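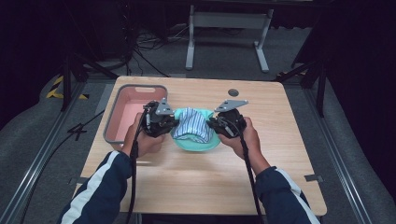 Subject: Re: [teach-by-hand] How many demonstrations for cloth, and which ones to throw away?

Hello all,

Thank you for the long message, and sorry that my reply comes after two weeks. I wanted to look at our own data again before I write numbers to the list. My comments are between your paragraphs.

> We are starting to collect demonstrations for a folding task and we plan
> to use hand-held grippers, one in each hand, in place of our usual
> remote control setup. Before this we did only rigid objects (cups, boxes).
> With the remote control one operator makes perhaps one good
> demonstration in three minutes and is very tired after an hour. Is the
> hand-held way really faster with cloth, or do you lose the time later
> in cleaning?

For us it is faster, and we also lose some time later, but less than we win. In the Bolodis project we have 689 demonstrations that we kept. The first part was made by remote control and the rest with hand-held grippers. I can't give you a fair comparison because the people also became better during this time. But with the remote control the operator waits for the arm, and with cloth this waiting is bad. The cloth slides a little, the operator corrects, the arm comes late, and then he corrects the correction. When you hold the grippers yourself you feel when the cloth pulls, and your hand reacts before you think.

The danger is that your hands are much faster than the robot. Our first demonstrations were useless for this reason. The wrist turned in a way our arms can't follow. Now we check every recording against the joint limits the same evening, with a script, and the operator gets the list in the morning. Please do this from the first day. We started it after almost 700 recordings and it was a sad week.

> Second question is about the start position. Should the cloth be placed
> the same way each time? One colleague says yes, for the first
> hundred, so that the model learns something at all. I am afraid it
> will learn only this one position.

I agree with your fear. We tried the same start position in Qin, which was our small test before Bolodis, and the policy could fold the cloth very nicely if you put it exactly there. If we moved it by the width of a hand, it closed the gripper on air.

What we do now: the operator picks the cloth up, drops it from a low height, and begins from what he gets. We do not make it pretty. If the cloth falls on the floor we drop it again, and everything else is accepted. We also change the thing under it. Sometimes the cloth lies directly on the table, sometimes on a shallow dish, and the basket changes its side from time to time. A dish is harder than I expected. The fingers touch the raised rim before they touch the cloth, and new operators then lift both hands too high and lose the lower layer.

A small advice about the cloth itself. We use a white one with thin stripes in blue. A completely white one on a light table was difficult also for the people who check the videos, they could not see where the fold is. With stripes you see at once if the two layers lie parallel. I know some of you will say that the model then learns the stripes. It is possible. We have plain ones in the test set for this, and the result there is lower but not terrible.

> Third, the cables. Our grippers are not wireless and the operator
> complains. Did anybody solve this?

Not solved, no. Ours hang down over the near edge of the table, so they stay away from the cloth. Two rules helped us:

1. The operator does not cross the arms. If the task needs crossing, put the cloth down and change hands.
2. After each block, put both grippers on the table and let the cables untwist. We forgot this often, and you can see it in the data, the right wrist turns slowly more and more to one side during the morning.

The second one cost us a good part of one block. If someone has a spring holder above the operator, I would like to know whether it pulls on the hand. We bought one from Cindow and did not mount it yet.

> Last one: do you keep the demonstrations where the operator makes a
> mistake and repairs it?

Yes, if the repair is finished. If he drops a corner and takes it again, we keep it and mark it. If he stops and shakes the cloth out to begin from zero, we cut. In the Kodik version of our labels there is a separate mark for "corner lost, corner found", and I think these are the most useful recordings we have. The policy trained without them stands still when a corner is lost and does nothing until we stop it.

One question back to you. Do your operators look at their hands or at a screen when they use the hand-held grippers? Ours look at their hands, but the model has only the cameras, and I am not sure that it sees the same thing as they do when one gripper goes behind the other. Maybe somebody else on the list has tried with a screen.

I can send the joint limit script if it is useful. It has no documentation and the comments are not in English, but it is short.

Best regards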